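3.2 Asking people about their bus stops

I spent most of December pestering passengers in Flakthorpe and Irlow (sorry, everyone!) and came home with 263 filled-in forms.

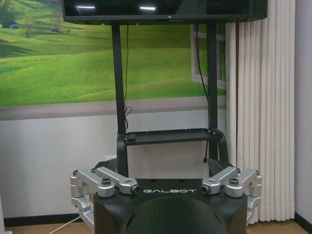
What I wanted to know was how long a wait feels, and people were lovely about it, even in the sleet. Kaisu Seppälä read the answers with me, and we disagreed on five. 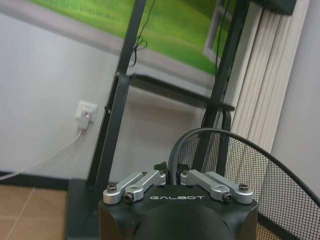 Those five stayed in, marked as unclear. Shelters with a bench got the kindest guesses by far.

Figure 2. Indoors, December.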